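Skameck Appliance Mats and Countertop Surface Protection
Prukine Series

Product overview

The Prukine appliance mat is a low-pile surface covering intended for use beneath small countertop appliances in staff kitchens, teaching kitchens, rental units and private homes. It limits scuffing of finished countertops, reduces the movement of light appliances during use and softens the sound of doors and trays. The mat is supplied in dark gray as standard. Other colors are available on contract orders of 150 pieces or more.
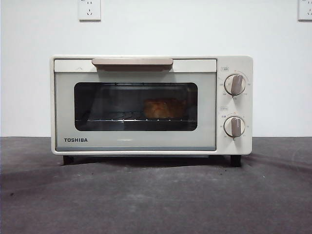 Each mat is cut from a single piece and has no seams or bound edges. The backing is a thin natural rubber layer that grips stone, laminate, tile and sealed wood without adhesive. It should not be used on unsealed or freshly oiled wood, as the rubber may leave a mark.

Sizes and order codes

Gil 1: single appliance, fits most toasters and kettles
Gil 2: wide appliance, fits most toaster ovens and coffee makers
Gil 3: full counter run, supplied on a roll and cut to order

Mats in the Gil 1 and Gil 2 sizes are packed singly. Gil 3 is sold by length and is not returnable once cut.

Selecting a size

Measure the footprint of the appliance, including the feet and any rear spacer, and allow a margin on all sides. Where an appliance has controls at the front, the margin on that side should be wide enough to catch crumbs. The ventilation clearance stated by the appliance manufacturer continues to apply and is not changed by the use of a mat.

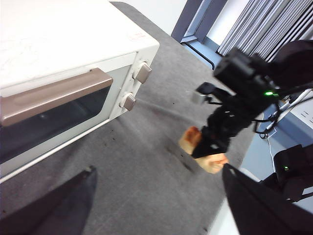

White toaster oven with two control knobs, on a gray surface.

Wear and testing

Samples from each production lot are tested at the Drusbridge works. The current pile is rated for 2,000 rub cycles before visible thinning, and the backing is checked for grip after 1,625 placements and removals. Test summaries are available to trade customers on request, quoting reference 851.

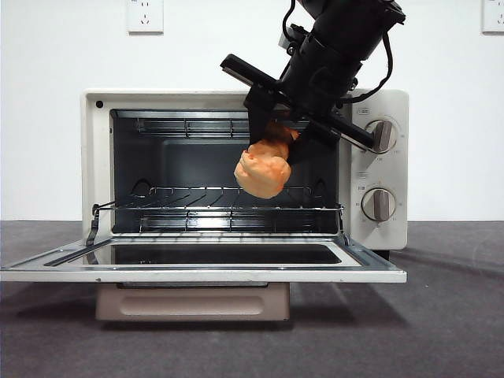 The mat should extend beyond the appliance on the side from which it is loaded. Crumbs and drips fall mainly in this area, and it is the part of the mat that will need the most frequent cleaning. An oven with a drop-down door requires particular attention, as the door folds forward and comes to lie nearly flat when fully open. Purchasers should measure with the door in this position. The mat is not a cooking surface, and hot trays must not be placed on it directly.

Care

Vacuum or brush weekly. Treat spills with a damp cloth and mild dish soap, then dry flat. Do not machine wash, bleach or iron.

Ordering

Trade accounts may order through the Skameck sales office in Drusbridge. Single mats are available from authorized dealers. Orders received before noon are processed the same working day.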